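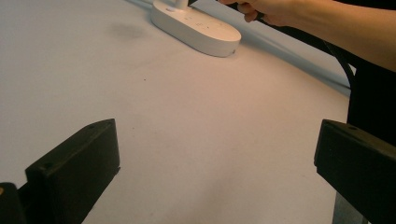 Gerkby asked whether the place is open to anyone or only to people in the trade, and I had the same question before booking. It's anyone. You put your name down on the Allport site and they send a slot. I went to the one at Pelemstead on Tue 7 March and stayed most of the afternoon.

The part I liked best was the tabletop work with the hand-held grippers. You squeeze the handle and the fingers close, and whatever you do is recorded so an arm can be taught from it later. They let visitors have a go after the talk.

Posted by tinwhistle

Thanks. Was there a real arm running as well, or only the hand-helds?

Posted by Gerkby

One arm, behind a screen, putting cups on a rack. It dropped one while I was there and they just started it again. The talk was given by Hala Kamel, who was easy to follow and took questions all the way through.

Posted by tinwhistle

I was on the morning slot and came away less keen. We had 11 people to 2 grippers, so most of it was standing about. I got one turn, and by the time I'd got used to the weight of the thing I had to hand it over. For a three-hour drive I wanted more than that.

I also don't see how you learn much from people who've never held one before. My attempts were dreadful.

Posted by oldmotorman

They don't keep the visitors' goes. I asked. Those get wiped at the end of the day and only the trained staff's recordings are used. She said a simple job wants 400 good ones before they bother trying it on the arm.

Posted by tinwhistle

400 sounds low to me. Where I work we gave up on a bin picking job after a lot more than that. Depends what they call simple, I suppose. Cables are the hard bit. Anything that bends won't be in the same place twice.

Posted by Esfahani

Cables came up in ours too. Somebody asked why they don't clip them down and the answer was that people at home don't clip theirs down. Fair enough, but I'd still clip it.

Posted by oldmotorman

If you're fitting out a factory you clip it. If you want a machine that can tidy a desk you can't. Different job.

Posted by Esfahani

Did anyone find out what the hand-helds cost? I'd like one for the school club but I expect it's out of reach.

Posted by Gerkby

£2,797 was the figure on the sheet by the door, without the laptop. You can print a rougher one yourself for a lot less. There was a list of parts on the back of the same sheet and I'll scan it when I find it.

Posted by tinwhistle

Please do. Ours has a printer that works most weeks.

Posted by Gerkby

Next open day is in June, same building. Parking is round the back and fills up early. I might give it another try if they've got more kit out by then.

Posted by oldmotorman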